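Print this page | E-mail this page

Mosano Marble-Pattern Table Sheet

The Mosano is a loose-lay cover sheet for work tables, craft benches and sales counters. It goes on top of the table you already have and gives you a smooth, glossy surface to work on. It is not glued down and can be lifted off at the end of the day.

We stock it in one pattern, white with beige and tan veining. The veining runs differently on each sheet, so two sheets laid side by side will not match at the seam. If you need a long run for a counter, please call before you order and ask for Seema Lodhi. She can pull sheets with similar veining from the rack, but she cannot promise an exact match.

What tables it suits

Most people buy the Mosano for a table with a surface that is hard to work on. Slotted and ribbed metal tops are the usual case. They are strong and easy to bolt things to, but screws, pencils and small parts drop into the grooves, and you can't write on a sheet of paper without the pen going through. The Mosano bridges the grooves and still leaves the outer part of the table open for clamps and fixtures.

It also works on old wood tops with knife marks or paint on them. Sweep the table first. Grit left under the sheet will show as small bumps in the gloss after a few weeks.

We do not recommend it for outdoor tables or for any table that stands next to a stove or heater.

Ordering a size

Measure the part of the table you want covered and leave a margin on all sides. A sheet that runs right up to the edge gets caught by sleeves and aprons. Sheets are cut in our shop and cut sheets cannot be returned, so check your numbers twice. Cutting takes 2 working days. Corner rounding adds one more.

Price: $109 per sheet, cut to size
Corner rounding: no charge
Set of non-slip pads (40 pads): $7

The pads are the Gistine type and go on the underside. On a ribbed table, stick them so that each pad sits on top of a rib and does not hang over a gap.

Care

Wipe with a soft damp cloth and dry it right away. Mild dish soap is fine. Do not use scouring powder or steel wool. Keep a cutting mat under knives. The finish is polished and will throw back a strong overhead light, so if glare bothers you, move the lamp to one side of the table or turn the sheet end for end and see which way you like better.

On a slatted aluminum table the sheet takes up the middle, with the slats left showing around the edges and room beside it for boxes, a keyboard and a mouse pad.

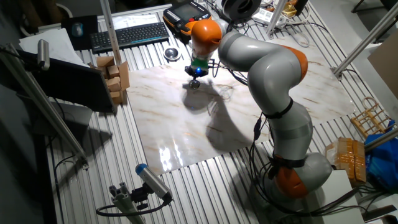 Fouad Lamrani wrote to us that he has had his sheet on a ribbed bench since last September and that the pads are worth the extra money, but he would round the corners next time, as one of his square ones chipped when he stood the sheet against a wall. He also asked for a plain gray version. We do not have one at present.

Store spare sheets flat. If you have to stand one up, put cardboard under the lower edge.

Page updated 7/26/18

Print this page | E-mail this page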